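The Mendlow Street Valuation

The instruction came from Gevura in February and ran to a page and a half. It asked for the market value of a five-storey office building at the south end of Mendlow Street, freehold, part let, for the purposes of a possible disposal. Brijesh Kushwaha read it twice and put the fee at the bottom in pencil.

He had valued the building once before, when it belonged to the Hoekstra family. The file was still in the cabinet. It contained a measured survey, a schedule of tenancies, four photographs of the lift motor room and a letter complaining about his invoice.

Under Hoekstra the building had been full. Under Gevura it was let as to the ground floor, the first and half of the third. The ground floor was Coletti, who sold commercial kitchen fittings and had done so since the building opened. The first floor was a firm of loss adjusters. The half of the third was described on the schedule as "Hendriks, B., personal, holding over".

Brijesh telephoned Gevura about the last of these.

"It's an old lease," said the woman who handled the portfolio. "It expired. He pays every quarter. We expect to have vacant possession by completion."

"Has notice been served?"

"It's in hand."

He wrote "in hand" on the schedule and drew a box round it.

The inspection took most of a day. He started on the roof, where the asphalt had been patched in felt along the parapet and the outlets were clear, and worked down. On the fifth floor the ceiling tiles had been removed and stacked by the goods lift. On the fourth someone had left a whiteboard with a floor plan on it, showing desks for 70. He measured each floor with the laser and checked the result against the old survey. The old survey was good. It was his own, and he was relieved to find the differences were in the second decimal place.

The third floor was the exception. The partition between the let half and the vacant half was not where the plan showed it. It stood further to the east, by the width of one window bay, and it had been there long enough for the carpet to have faded up to its edge on one side only.

He knocked.

Bram Hendriks was a tall man of eighty or so, in a tie. He had been an actuary. He looked at the laser, then at the identity card, and held the door open.

"You did this for Hoekstra," he said. "You had a tape then."

"I had a laser then as well. The battery had gone."

"You were here until seven in the evening."

Brijesh measured the room. It had two desks, a plan chest and a wall of box files labelled by year. There was a kettle on the plan chest. He took the length twice and then the width at both ends.

"Your partition is out of position," he said. "By one bay."

"Yes."

"Is there a licence for alterations?"

"There is a letter." Hendriks went to the box files and took one down without reading the label. The letter was from the elder Hoekstra, on headed paper, and was three sentences long. It said that in consideration of advice received, Mr Hendriks might have the additional bay, and might remain in the whole for as long as he wished at the present rent. It was signed and witnessed.

Brijesh read it standing up and then sat down and read it again.

"Has Gevura seen this?"

"Gevura has not asked me for anything except money."

"What was the advice?"

"He wanted to sell in a bad year. I told him what the building would cost him if he kept it and what it would cost him if he didn't. It took me one evening. He thought the second figure was wrong, and it wasn't."

Brijesh photographed the letter, both sides, with Hendriks's permission. He asked what the rent was. Hendriks told him. He wrote it next to the rent on the schedule, and the two agreed. It was a low figure. At the rate Coletti paid on the ground floor it would not have covered the bay.

He was not a lawyer and he made a note saying so. A letter of that kind might be worth a great deal or nothing. It might bind a purchaser or only the man who signed it, who was dead. What he could say was that a buyer's solicitor would find it, and that a buyer who had priced the third floor as vacant would then price it again.

"Do you intend to leave?" he asked at the door.

"I come in at ten and go home at four," said Hendriks. "Is that a no, for your purposes?"

"I'll have to put something down."

"Put down the hours."

He walked back to the station past the other buildings on Mendlow Street, two of which had agents' boards up. One board had been there long enough for the agent to have changed its name.
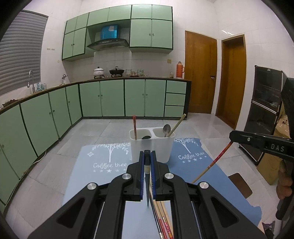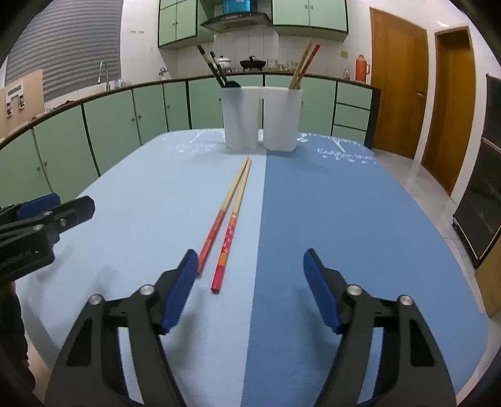 The report took him nine days. He set out the basis of value, the assumptions and the extent of the inspection. He dealt with the roof in a paragraph and the lifts in two. The comparable evidence was thin. A smaller building behind the station had sold with a new lease in place, and a larger one had been withdrawn. He adjusted for age, for floorplate and for the ceiling tiles.

Then he ran the figures both ways. With the third floor vacant and Gevura's proposed refurbishment assumed, the building could be offered at a rent that would interest one tenant taking the upper floors together. With Hendriks in place it could not, as the riser cupboard serving the fourth and fifth was in the additional bay. He had not noticed this on site. He found it on the old survey at half past eleven at night, drawn in his own hand.

He went back the next morning to be certain. Hendriks moved two box files and there was the door, painted over.

"I wondered whether you'd remember," said Hendriks.

"I didn't."

"No. Hoekstra did."

The report ran to 30 pages with appendices. On page 12 he stated the value on the special assumption of vacant possession, as instructed. On page 13, which he had not been instructed to write, he stated the value subject to the occupation as found, and reproduced the letter in full. The second figure was lower than the first by a sum he checked three times.

The woman from Gevura rang at ten past nine.

"Page 13," she said.

"Yes."

"Could it be taken out?"

"You could instruct me again, on a different basis. I'd have to refer to this one."

There was a pause in which he could hear her turning pages, forwards and then back.

"What is he paying, again?"

"It's in the schedule. 197 a quarter."

"And what would it take, do you think? For him to go?"

Brijesh looked at the pencilled fee, which had not allowed for a second inspection. He said that a surrender premium was a matter for negotiation, that he could act on it if both sides agreed, and that she might begin by writing to Mr Hendriks, who had kept every letter sent to him at that address and would certainly keep hers.

She wrote in the spring. She offered him 700 a month towards other premises, for two years. Hendriks replied by return of post, enclosing his calculations. He sent a copy to Brijesh, who opened a new section in the file for it and put the file back in the cabinet, at the front.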